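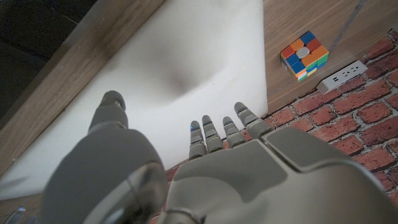

The first thing Morfudd Prydderch does when she walks into an auction room is look under the furniture. Down on her knees, torch in hand, she has her head inside a sideboard before I have even found the coffee.

"The front is what they want you to see," she calls from somewhere near the floor. "The back tells you who made it!"

Prydderch has been going to country auctions for 30 years, and a good part of her home in Wuvstead has come under the hammer at one time or another: the kitchen chairs, the bedroom curtains, the bath. She has agreed to take me along to the summer sale at Drusville, my very first, and I am already far too fond of a lamp.

Viewing opens two hours before the bidding, and this is when the real work gets done. Pull out every drawer. Sit on the chairs (properly, with your full weight). Lift the rug and look at the knots. Old woodworm holes are dark inside and nothing to fret over, but pale dust beneath them means the beetles may still be at home, and Prydderch walks straight past.

Then comes the sum. Most newcomers forget the buyer's premium, the share the auction house adds to the hammer price, and it can make a bargain look rather less clever at the till. Prydderch writes her top figure in the catalogue with the premium already counted, and she writes it in ink.

Auctioneer Helge Westerberg is quick but kind. He spots nervous beginners from the rostrum and gives them an extra second to make up their minds. And no, scratching your nose won't land you with a grandfather clock. "If I'm not sure, I ask," he says. "I want people to come back."

The bargains are in the dull lots, the boxes of mixed china and the big brown wardrobes that won't go up a modern staircase. Chantelle Engelbrecht, who is furnishing her first flat, gets a solid oak chest of drawers for 50 pounds and can't stop grinning. A new one of the same size, she tells me, would have cost her three times as much and arrived in a flat box. She has a cousin with a van coming at four, another thing worth sorting out beforehand, as Drusville charges for anything left overnight.

My lamp comes up late in the afternoon. I raise my card, somebody by the door raises theirs, and we go back and forth until I reach the number I have written down. My arm wants to go up again. Prydderch, without a word, taps the ink with her finger.

The next general sale at Drusville is in October, and I have already asked for the catalogue.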